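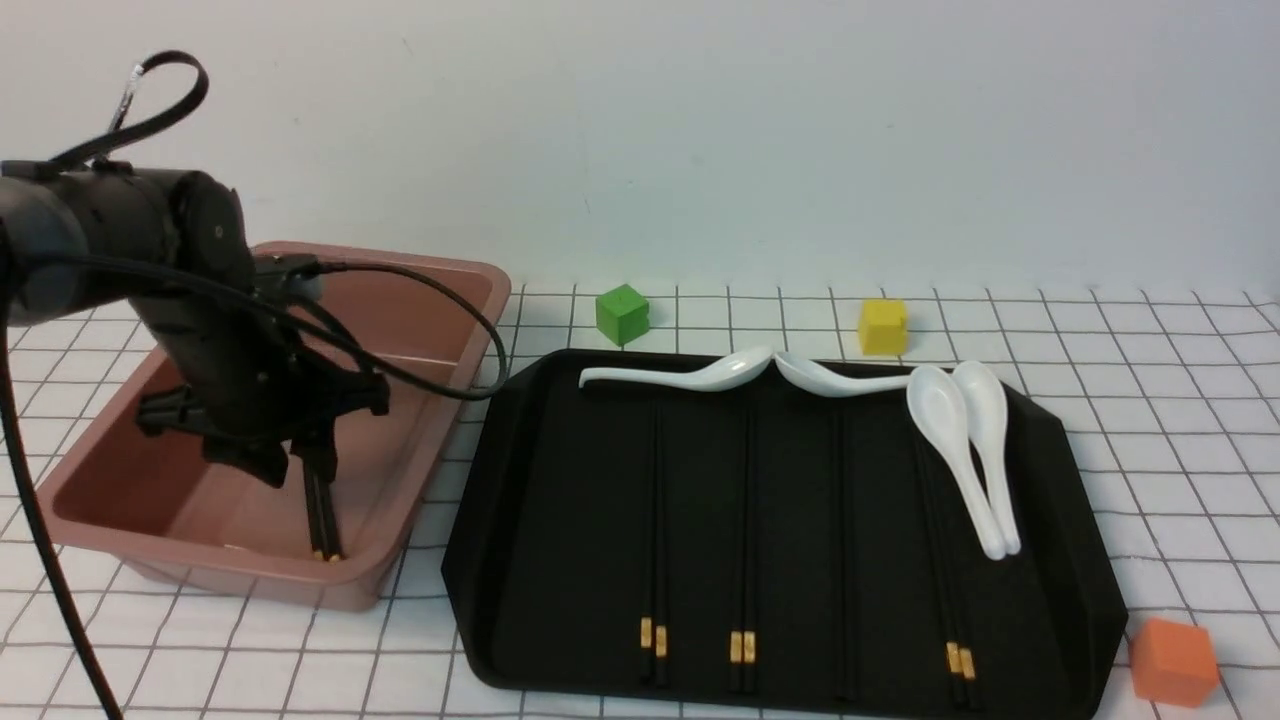
Tema 2. Clasificar cubiertos: lo que una máquina puede hacer hoy en una cocina

Automatización de servicios, Escuela Técnica de Plaledham
Apuntes de clase. Profesor: Sudheer Thevar
Versión del 9/2/22

Planteamiento

La pregunta del curso es si las máquinas pueden hacer ya las tareas de una casa o de un taller pequeño. Contestada en general no sirve de mucho, así que la vamos a contestar tarea por tarea. En este tema la tarea es separar palillos y cucharas de sopa que comparten bandeja y llevar cada cosa a su recipiente. Una persona la hace mientras habla con otra. Un brazo con pinza de varios dedos la hace en ciertas condiciones, y buena parte del tema consiste en saber cuáles son.

En el tema 1 vimos que una lavadora o un lavavajillas resuelven su trabajo encerrando el problema en una caja: el usuario coloca los objetos y la máquina aporta agua, calor y movimiento. Cargar y vaciar esa caja sigue siendo trabajo manual. Clasificar cubiertos pertenece a esa parte que quedó fuera.

Descomposición de la tarea

Para el examen hay que saber descomponer la tarea en operaciones y decir qué falla en cada una. Usaremos siempre el mismo orden.

1. Localizar el objeto. El sistema tiene que decidir qué zona de la imagen es palillo y qué zona es fondo. Un palillo negro sobre una bandeja negra es un caso malo: lo que más se distingue son las bandas doradas cerca de la punta y algún reflejo débil. La cerámica blanca plantea el problema contrario, porque se separa bien del fondo pero brilla, y un brillo intenso puede confundirse con un borde o tapar el contorno real.

2. Estimar la orientación. En un palillo la dirección importa más que la posición exacta. Si la pinza llega girada unos grados, los dedos cierran en diagonal y el palillo rueda o se escapa. En la cuchara hay que saber además en qué extremo está la parte honda.

3. Elegir el punto de agarre. El palillo admite muchos puntos a lo largo de su longitud. Cuanto más lejos del centro se agarre, más tiende a inclinarse al levantarlo. La cuchara de sopa admite menos, y el mango es el candidato habitual.

4. Cerrar la pinza. Los palillos son finos y están apoyados en una superficie plana. Los dedos tienen que bajar casi hasta tocar la bandeja sin empujarla. Si hay que coger un par completo de una vez, los dos palillos deben estar juntos antes de cerrar.

5. Levantar y trasladar. Conviene un movimiento lento al principio. Con la cerámica se limita la altura durante todo el recorrido.

6. Soltar dentro del recipiente. Suele parecer la parte fácil. Si se suelta desde arriba, el palillo cae, rebota y queda atravesado, y el siguiente ya no encuentra el sitio libre. Por eso muchos programas bajan la punta hasta cerca del fondo antes de abrir los dedos. Obsérvese la posición de los palillos en la caja rosada de la fotografía: las puntas están cerca del fondo y la pinza trabaja metida entre las paredes. Una caja de paredes bajas y algo abiertas tolera bien este tipo de entrada. Un cubertero estrecho, de los que se usan en hostelería, bastante peor.

Mezcla de objetos

Cuando palillos y cucharas están en la misma bandeja aparece un problema que no existe con un solo tipo de pieza. Un palillo que queda por debajo de una cuchara no se puede coger primero, al menos no con seguridad. Hay dos maneras de tratarlo.

a) Planificar el orden. El sistema decide qué objeto está libre y empieza por él. Exige reconocer los solapes, y un palillo oscuro medio tapado se reconoce mal.

b) Intentar y corregir. El sistema prueba, comprueba después de cada movimiento qué ha cambiado y vuelve a decidir. Gasta más tiempo y admite errores pequeños. Con cerámica un error pequeño puede costar una pieza.

En la práctica se combinan. Para el ejercicio 3 hay que proponer un orden de retirada y defenderlo por escrito.

Los cables

Un apartado breve, porque en las prácticas se olvida todos los años. Los brazos de laboratorio suelen llevar parte del cableado por fuera. Un cable que pasa por encima del borde de un recipiente limita los giros de la muñeca y puede enganchar o arrastrar el propio recipiente. Antes de lanzar una trayectoria se comprueba el recorrido del cable en la posición más baja y en la más extendida. En una cocina de verdad el cable exterior tiene además un problema de limpieza, y en general no se admite.

Datos para discutir: el ensayo Wivitz

El grupo Wivitz ensayó durante un curso la separación de cubiertos sobre bandeja. Registró 2871 intentos de agarre y marcó 429 como fallidos. Se contaba como fallo cualquier intento tras el cual el objeto no había llegado a su recipiente, sin distinguir la causa.

La tasa de fallo sale cerca del 15 %. Preguntas que hay que hacerse ante una cifra así:

Qué se cuenta como intento. Si la máquina se acerca, duda y se retira sin cerrar la pinza, unos equipos lo anotan y otros no.

Cómo se colocaban los objetos. Una bandeja con los cubiertos extendidos y separados es mucho más amable que un montón recién volcado.

Quién resuelve el fallo. Si hace falta que una persona se acerque a recolocar la pieza, el ahorro de trabajo se reduce mucho, aunque ocurra pocas veces por turno. Una persona que debe quedarse cerca por si acaso es una persona ocupada.

Qué pasa si el fallo no se detecta. Un palillo en la caja de las cucharas no detiene nada. Se descubre más tarde, en la mesa del cliente.

Comparación con el trabajo manual

En el comedor Tuncer, que visitaremos en noviembre, los cubiertos de un servicio los clasifica una sola persona al final del turno, de pie, junto a la salida del lavavajillas. Maneja unos 80 juegos. No mira pieza por pieza: coge un puñado, lo sacude, deja caer las cucharas por el mango y se queda con los palillos en la otra mano. El método depende del tacto de las dos manos y de aceptar cierto desorden intermedio.

Casi ningún sistema con brazo copia ese método. Van de objeto en objeto, y de ahí viene la mayor parte de la diferencia de tiempo. Aumentar la velocidad del brazo ayuda menos de lo que se espera, porque el rato largo se va en decidir y en comprobar.

La empresa Gamden vende una solución distinta, sin brazo: una cinta vibratoria con ranuras que separa por forma. Es rápida y ocupa el sitio de un armario. Sólo funciona con los modelos de cubierto para los que se fabricó la ranura. Si el comedor cambia de cuchara, hay que cambiar la pieza. Para una casa no tiene sentido. Para una cocina grande con vajilla única puede tenerlo, y en el trabajo de curso se debe considerar siempre esta clase de alternativa antes de proponer un robot.

Condiciones en que la respuesta es sí

Con lo visto, la tarea se puede dar por automatizable si se cumplen a la vez estas condiciones:

- Los cubiertos están repartidos en una superficie plana, con pocos solapes.
- La iluminación es uniforme y no cambia durante el servicio.
- Los recipientes de destino están en un sitio fijo y tienen boca ancha.
- El catálogo de objetos es corto y conocido.
- Se acepta un ritmo inferior al de una persona.

Una cocina doméstica incumple casi todas. Los cubiertos salen mojados, en un cesto vertical, mezclados con un pelador y la tapa de un táper, y el cajón de destino está cerrado. Abrir ese cajón es otra tarea, que se estudia en el tema 4.

Un taller pequeño queda en medio. Allí se puede fijar la mesa, la luz y la caja, y los objetos se repiten. Cambien cuchara por llave fija y palillo por varilla y la descomposición en seis operaciones sirve igual. La diferencia principal es que una llave que cae no se rompe.

Nota sobre las superficies de prueba

En clase se preguntó por qué tantos montajes usan un mantel o tablero cuadriculado. La cuadrícula ofrece una referencia visual regular y permite a quien supervisa apreciar a ojo si una bandeja se ha desplazado. También puede engañar al que diseña: un sistema ajustado siempre sobre el mismo fondo puede perder precisión al pasar a una encimera de granito o a una mesa con migas. Lo mismo vale para los cubos de colores que acompañan a muchas mesas de ensayo. Al leer un informe, busquen si se probó con otros fondos y con otros objetos alrededor.

Ejercicios

Ejercicio 1. Describa las seis operaciones para la tarea de pasar vasos apilables de una bandeja a un estante. Indique cuál le parece más difícil y por qué.

Ejercicio 2. Con los datos del ensayo Wivitz, calcule cuántos agarres se completaron. Discuta si la cifra permite afirmar que el sistema podría trabajar sin vigilancia en el comedor Tuncer. Máximo una página.

Ejercicio 3. Tome como estado inicial la bandeja de la fotografía. Proponga un orden para retirar cucharas y palillos, señale qué piezas conviene dejar para el final y explique cómo comprobaría el sistema que cada retirada se ha completado.

Ejercicio 4. Un compañero propone cambiar la bandeja negra por una blanca. Diga qué piezas se verían mejor, cuáles peor, y sugiera otro color si lo hay.

Ejercicio 5 (optativo). Cronometre en su casa cuánto tarda en vaciar el cesto de cubiertos del lavavajillas o el escurridor. Anote qué hace cada mano. Traiga las notas a la sesión siguiente, sin pasar a limpio.

Entrega

Los ejercicios 1 a 4 se entregan en papel al empezar la clase siguiente. Se pueden hacer por parejas, con los dos nombres en la primera hoja. El trabajo sobre el comedor Tuncer tiene plazo aparte y se explicará después de la visita.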